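Teaching a Pick-and-Place Task with a Hand-Held Gripper

Final report, Robotics Project Course
Aravind Kamath and Sawsan Atallah
Tuesday, April 3, 2018

1. Background

Our project started from a complaint. In the fall course everyone had to program the Skalar arm to move a block from one side of a table to the other, and most groups spent their time on waypoints. When the block was moved a little, the program missed it. We wanted to find out how far a person could get by showing the arm the task and writing no waypoints at all.

There are several ways to show a robot a task. The operator can push the arm through the motion, steer it from a distance with a joystick or a second arm, or do the job with a separate tool that has the same fingers as the robot. We tried the last two. The task was the same in both: pick up a ping pong ball from a table and put it in an open plastic box.

2. Equipment

The remote control part used the Skalar arm and the lab's Wanari controller, a handle with six degrees of freedom and a trigger for the gripper. The operator sat beside the table and could see the arm directly.

For the hand-held part we built a tool we called Issa. It is a grip with a trigger, two fingers and a camera that looks out over the fingers toward the table. The fingers have the same shape and the same opening as the ones on the arm. This matters because the trained program only sees what the camera sees, and if the fingers looked different on the arm we expected it to get confused.

Finger position was read from a sensor on the trigger linkage. Hand position was worked out from the video afterward. This step failed when the tool moved fast, and we had to throw out those recordings.

3. Recording the demonstrations

Each demonstration began with the ball on the table and the fingers open. The operator moved in, closed on the ball, lifted it, carried it over the wall of the box and let go. We changed the place of the ball every time and the place of the box every few runs. We also asked people to start from different heights, which they tended to forget. 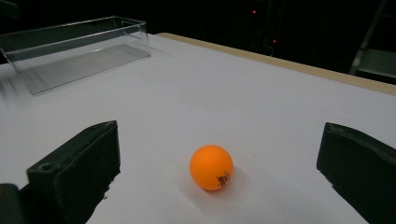
Figure 1. View from the hand-held tool, with the fingers open on either side of the ball. The clear box is at upper left.

We chose a white tabletop for contrast with the ball. It worked well for that, but a clear box on a white surface turned out to be a poor choice. The walls show up mostly as thin bright lines along the rim, and in some recordings we had trouble finding the near wall ourselves when we went through the video.

A round object was also harder than we planned for. If one finger touches first, the ball rolls. Operators learned to center the ball between the fingers before squeezing, and the later demonstrations have a short pause at that point. We kept the pause in, and the trained program copied it.

Eight students gave demonstrations. After removing the bad recordings we had 124 usable ones from the hand-held tool. The remote control set was smaller, as each run took longer and the operators got tired.

4. Training

We used the same network for both sets. The input was the current camera image and the finger opening, and the output was a short series of hand movements. Training ran for 3,000 steps on the lab computer. We did not tune much. Aravind changed the image size once to make it fit in memory, and we retrained both sets after that so that they could be compared.

5. Results

The program trained on the hand-held set could find the ball in most parts of the table. It was weakest along the edges, where we had few demonstrations. The most common failure was closing too early, with the fingertips pushing the ball away. The second was hitting the wall of the box on the way in – usually with the ball still in the grip.

The program trained on the remote control set moved more slowly and stopped more often. When we looked back at the recordings, the operators had done the same thing. Depth is hard to judge from the side of the table, and people came down in small steps. The motion was safe but it was not how any of them would pick up a ball by hand.

One result surprised us. The remote control program hit the box less. We think this is because those operators were driving the real arm and could see how much room it needed. With the hand-held tool, people reached over the box at angles that the arm could only follow with its wrist turned almost to the limit.

6. Problems

The camera mount on Issa came loose in the second week, and the view shifted slightly. Sawsan found this while lining up old and new video. We recorded that week's demonstrations again. A mark on the mount would have shown the shift right away, and we have since added one.

We also did not control the lighting. The room has blinds on one side and we recorded at whatever hour the lab was free. Some runs are much dimmer than others. We never tested light as a separate factor, so we can't say whether the variety helped or hurt.

7. What we would change

A box with colored walls would be the first change. We would also check each hand-held recording against the reach of the arm on the same day, while the operator is still there to repeat it. The group taking over the Prisavetti bench in August has asked for our recordings, and we have left them on the lab drive along with 2 spare fingers and the drawings for the trigger linkage. The position sensor needs to be zeroed before every session. The steps for that are in the text file in the same folder.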